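AUTOMATION AND HANDLING -- COURSE HANDOUT 4
Notes on the open day visit to Givar, Stultthorpe site
Prepared by Brenda Marsden
February 16, 2018

1. Purpose of the visit

Students on the second-year handling module attended the Givar open day as part of their assessed coursework. These notes cover the push-button sorting demonstration and the walk round the cell. Read them together with the section on grasp planning in Handout 3. The Peixoto conveyor line was covered by the other group and is not dealt with again.

2. The task

The demonstration task is to pick up loose industrial push-button switches and place them in storage bins. Givar chose switches of the mushroom-head type because the shape is awkward: a wide cap, a narrow neck and a square base, with the weight mostly low down. A part of this kind can be held by the cap, the neck or the base, and each choice has a cost. Gripping the cap is tolerant of position error but lets the part swing. Gripping the base is firm but risks contact with the terminal screws.
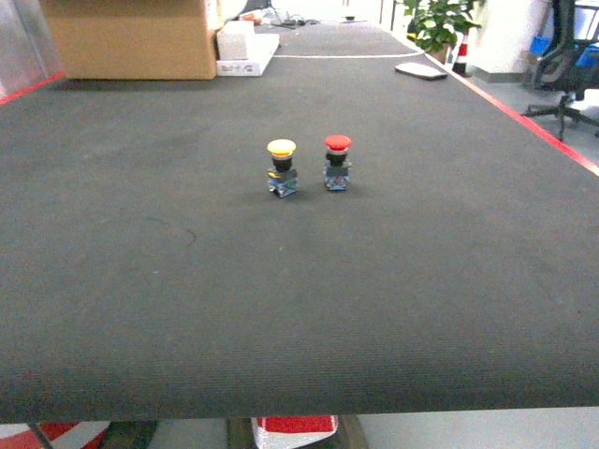
The cell runs under the Onov controller, which holds a list of 16 part types. For each type the list gives a preferred grasp height, a closing force and one fallback grasp. If both grasps fail, the controller logs the part and moves on. It does not try a third time without an operator's instruction.

Cycle figures given to visitors:

Stored grasps in the trial set: 3,000
Failed first grasps: 157
Failed second grasps: 44

Students should work out the first-grasp success rate and state what assumption they have made about repeated attempts on the same part. The figures come from Givar's own trial and we did not see the raw logs.

3. Sensing

Two views were discussed. The head view covers the whole work surface and is used to find parts and decide the order of picking. The wrist view is used for the final approach, where small errors in height and angle matter most. The two are not merged into one model. The controller hands over from one to the other at a fixed height above the surface, and the engineer described this handover as the largest single source of error in the early trials.

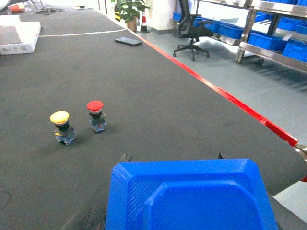 Handover error depends on how well a part can be told apart from its neighbour. With two parts of nearly the same construction, the outline of the base is little help and the system falls back on cap colour. The yellow and red caps on the dark mat are an easy case, with good contrast and roughly one cap's width between them. Expect worse results with two caps of one colour, or with parts touching. Shadow is a lesser problem on a matt surface -- the mat was chosen for that reason.

4. Surfaces and lighting

Bare steel is a different matter. A polished top returns the ceiling lights as bright bands, and nearby objects show up as false patches of colour. A vision system tuned on the mat cannot be moved to a steel table without new threshold settings. Givar's advice was to cover the surface first and adjust the lights second.

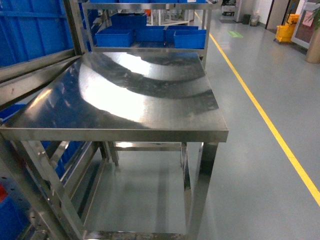
Fig. 3. Steel worktable with blue bins on the rack behind. Note the curved band of reflected light.

5. Written work

(a) Compare cap, neck and base grasps for a mushroom-head switch. Give one failure mode for each.
(b) Suggest a test for handover error that needs no extra sensor.
(c) State how the part list would have to change if the caps were all one colour.

Answers to (b) should include a sketch -- freehand is acceptable if the dimensions are marked. Work goes in the module tray, with your group number on the first sheet.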